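Varnished table top going dull after oiling, can I recoat without stripping?

Posted in Woodwork and Finishing, February 2022

Zane Laur

I have a reddish-brown table top with an old varnish on it. The varnish was sound when I bought the table, apart from fine scratches and one ring mark near the middle. On the advice of the seller I wiped it with Florix furniture oil twice in the first month. Since then the surface has felt slightly tacky in warm weather and looks dull when the light comes from the side.

I would like to put a fresh coat of varnish over the old one. What I have in the shed is an unopened tin of Kütt clear interior varnish, solvent-based, satin. The label says it can go over "sound, previously varnished surfaces" and says nothing about oil.

My main points are these. Does the oil have to come off first, and what takes it off without softening the varnish below? Is it enough to abrade the surface, or does the old coating have to be removed down to bare wood? The top may be veneered. I have not been able to confirm this from the underside, where there is a batten fixed along each edge.

I can leave the table unused for up to 5 days. The room is heated in the evenings only.

Telma Palma

You do not need to strip it if the old varnish is holding. You do need to get the oil off. A drying oil sitting on top of varnish has nowhere to soak in, so it cures as a soft film and stays tacky. New varnish over that film will wrinkle or peel.

Order of work:

Wash the top with warm water and a small amount of washing-up liquid. Wring the cloth out well. Dry straight away with a second cloth.

Wipe with white spirit on a clean white cloth, working along the grain. Change to a fresh part of the cloth as soon as it picks up colour. Keep going until it comes away clean. White spirit will not hurt a cured oil varnish. It can leave a bloom on French polish, so test first in a place that does not show. If a drop of methylated spirit on the test spot turns the finish sticky, you have shellac and should stop there and post again.

Leave overnight with a window open. Lay used cloths out flat outdoors to dry before they go in the bin. Cloths with oil on them can heat up and catch fire if they are left in a heap.

Abrade with 240 grit paper on a cork block, along the grain, until the shine has gone evenly. Go lightly at the edges. If the top is veneered, the edges are where you will go through it. Do not use a powered sander on a top you are not sure of.

Vacuum, then wipe once more with white spirit and let it dry.

First coat thinned by one part in ten with white spirit. Later coats straight from the tin. Follow the recoat time on the label and add to it if the room drops below 15 degrees at night. I would plan on 3 coats.

I did a top in much the same colour last April, in a rented workroom in Brotville. The old varnish was sound and I took the wax off in the same way. 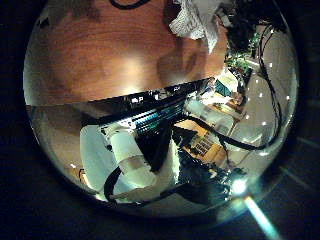 Varnish on a reddish-brown top. Note the pale patch where the light catches it.

A reflection is a useful check between coats. Put a lamp low at one end and look along the grain from the other. Missed areas show as dull strips and dust shows as points. Flatten with 320 grit, used lightly, and wipe again before the next coat.

On the ring mark: if it is white, it is moisture in the varnish and the abrading will often reduce it. If it is black, it is in the wood, and no amount of work on the varnish will shift it.

On your 5 days, the coats will fit but full hardness will not. Most solvent-based varnishes can take light use after two or three days and need a couple of weeks before hot cups or anything heavy. Do not lay a plastic cover on it in that time.

plokach_195

just sand it and varnish it. did my mums sideboard with 120 paper and two coats of yacht varnish, still fine. never bothered with white spirit

Zane Laur

Thank you, Telma. The methylated spirit test left the finish unchanged, so I am taking it as varnish. The white spirit cloth came away brown for the first four passes and then clean. The tacky feel has gone already.

I will not be using 120 grit, given the possible veneer. One further point: the tin has been in an unheated shed since I bought it. Is frost a concern with this type?

Telma Palma

Frost ruins water-based varnish. Solvent-based normally survives it. Bring the tin indoors for a full day, then stir slowly from the bottom with a flat stick. Do not shake it, or you will put bubbles into the film. Satin needs more stirring than gloss, as the matting agent settles and the first coat comes out shiny if you leave it there. If there is a skin, cut round it, lift it out whole and strain the rest through an old pair of tights.

Viewed 3,435 times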